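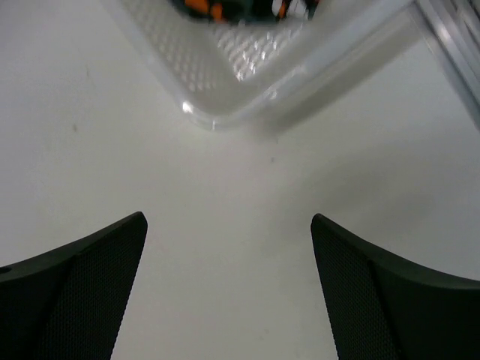 Can the tabletop arm be left to sort and put away small household items without a person present?

At the current release, unattended operation is not supported. The arm handles single packaged items placed in or taken out of an open basket at an acceptable rate, but a person must be within reach of the stop control for the full run.

Ticket 3376
Product: Seva tabletop arm, two-finger gripper
Site: Dirnerley Assisted Living, training kitchen
Opened by: Ashton Ruawai, site operations
Assigned to: Hedvika Bednárik, Kusosent product support
Priority: Normal
Status: Closed, with one item carried to the next release

Summary as submitted

The site requests confirmation that the arm may be used for evening put-away in the training kitchen. The task consists of removing small packaged goods from a plastic basket and setting them on the table for shelving. During the acceptance trial the arm completed 66 of 100 attempts. In the remaining attempts it either stopped above the basket and reported "no grasp found" or closed on the basket rim and lifted the whole basket a short distance. No damage to goods was reported. Staff would like to know whether the fault lies with the unit, with the basket or with the task.

Support entry 1 (H. Bednárik)

The trial record has been received and reviewed. Please confirm the following before any parts are ordered:

Whether the finger pads have been replaced since installation.
Whether the wrist camera window has been cleaned with anything other than a dry cloth.
Whether the basket is the Malý model supplied with the unit or one obtained locally.
Whether overhead lights are on during the trial.

Site reply (A. Ruawai)

Pads are original. The window is wiped with a dry cloth on Fridays. The basket is a see-through plastic one with latticed sides, already in use in the kitchen before the arm arrived. The Malý basket is solid and was moved to the laundry area, where staff preferred it. Overhead lights are on at all times.

Support entry 2

See-through plastic is a known difficulty for this product. The camera looks for edges, and a thick, clear rim under strong light can show bright spots that change place as the wrist moves. The software may then set the rim closer or farther than it is. Latticed walls add many small edges that have no bearing on the grasp. A person ignores these without effort. The arm at present does not.

The rim grasps in the trial are consistent with this. The "no grasp found" reports may have a separate cause, and the two should be tested apart.

Requested test A: repeat the task with the kitchen basket and the overhead lights off, using daylight only. Thirty attempts.
Requested test B: repeat with the Malý basket and the overhead lights on. Same number of attempts.

Items are to be placed flat, one at a time, by the same member of staff. Do not adjust the basket once a run has started.

Site reply

Tests completed. Test A produced fewer rim grasps, although the arm was noticeably slower. Test B produced no rim grasps. In both tests the arm stopped several times when the item lay against the basket wall – the fingers had no room to pass on that side. Staff also asked why the arm does not simply push the item toward the middle, as any of them would.

Support entry 3

The observation is correct. Nudging an item clear of a wall before grasping it is not included in the present release. It is planned for September, subject to testing, and has been carried forward under this ticket number.

Findings:

The unit is working within its specification. No parts are required.
Rim grasps were related to the basket and the lighting.
Stops at the basket wall are a limit of the software.

Instructions to site:

Use the Malý basket for all put-away work.
Place items away from the walls when loading.
If the arm reports "no grasp found" twice in succession, press Hold, move the item by hand and resume. Do not reach into the basket while the status light is green.
Do not schedule the task for hours when the kitchen is unstaffed.

Site reply

Instructions accepted and posted beside the unit. For the record, an experienced member of staff clears the same load in a few minutes, and the arm takes about 30. The site intends to keep it in service for residents who cannot comfortably bend or lift – for them the slower pace is not an objection. Evening use has been withdrawn from the plan.

Closed 06/04/2025 by H. Bednárik. The site will be contacted when the September release is available for installation.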